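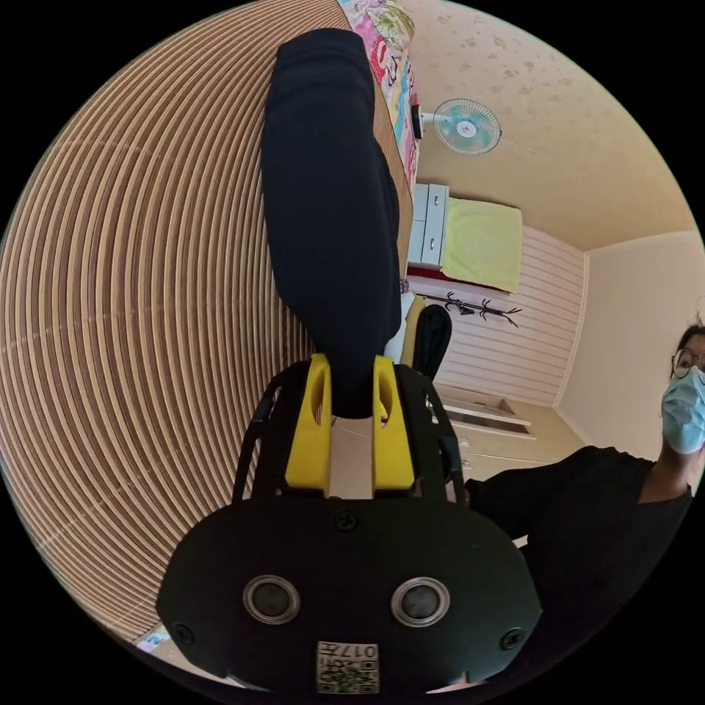 Clothes repair evening moves to bigger room at Prirkska

The monthly clothes sorting and mending evening at the Prirkska centre will move upstairs from July, after the ground-floor room became too crowded for people to lay their things out properly.

The sessions began as a small folding and sorting class, aimed at people who had moved into shared housing and had very little storage. They now take in mending, labelling and swapping as well, and over 2000 items of clothing have passed across the tables in the past year. Most were trousers, work shirts and children's tops. The rest was household linen, mainly towels, pillowcases and a steady supply of odd curtains.

Renata Toledo, who runs the sessions, said the old room had been fine for a dozen people with a carrier bag each.

"Then they started coming with suitcases," she said. "You can't sort a suitcase on your knees. People were using the window sills and the tops of the drawers, and somebody's trousers always went home with somebody else."

Dark clothes have caused most of the mix-ups. Black trousers in particular look much the same once they are in a heap, and at the spring session four pairs were taken away by the wrong people. Three have come back. From July everyone will be given a strip of cotton tape and a laundry pen at the door, and will be asked to mark the inside of the waistband before anything is put on a table.

The upstairs room has two long tables, a sink and a wall of shelves. It also has better light in the evening, which should help with hemming. It does get warm, and the centre has agreed to fit a second wall fan before the first session. Anyone who finds the stairs difficult should ring the bell at the side entrance, where the goods lift can be used.

The order of the evening will stay much as it is now. Doors open at 6pm. The first half hour is for sorting into keep, mend and swap, and people are asked not to start sewing until that is finished. Mending runs until 8pm. Swapping is left until the end, when anything unclaimed goes back on the table for a last look.

Two local businesses are helping with the move. Brader, the haberdashery on the corner of the market square, is giving thread, needles and iron-on patches. Fuentealba, the launderette opposite the bus station, will wash and dry the unclaimed linen free of charge, provided it is brought in on a Monday before noon. Towels must be bagged separately from clothing – the launderette puts them through a hotter wash.

The centre received a grant of 394 pounds towards the cost of the tables. The money did not stretch to new storage, so the drawer units from downstairs will be carried up instead. They will hold buttons, zips, tapes and offcuts. Anyone with clean, empty jars with lids is invited to bring them along for the smaller buttons.

There will also be a short demonstration at each session. The July one is on trousers: how to fold them along the crease so that they sit flat in a shallow drawer, how to roll them for a bag, and how to hang them when there is only a hook. Later sessions will look at patterned fabrics and how to match a print across a patch, followed by bedding. Toledo said she had been asked several times for help with fitted sheets.

"I fold them badly myself," she said. "We've found a woman from the Vuden estate who used to work in a hotel, and she can do it in the air without a table. She's agreed to come and show us slowly."

Clothes for swapping should be washed beforehand and in wearable condition. Small holes, missing buttons and broken zips are fine. The session can't take shoes, underwear, pillows or duvets, and there is no room to store items between sessions. Sewing machines may be brought, but there are only 4 sockets within reach of the tables, so it is worth asking ahead. Hand sewing needs no booking.

Children are welcome with an adult, and a corner with a rug and a box of fabric scraps will be set aside for them. The scraps are mostly bright prints left over from cushion covers, and can be taken home.

Entry remains free. Tea is 50p a cup, and people who bring their own mug don't have to wait for the washing-up.

Places at the sewing tables can be reserved at the Prirkska front desk or by leaving a message with Brader during shop hours. The ground-floor room will be used for the parcel collection point, which is currently in the corridor.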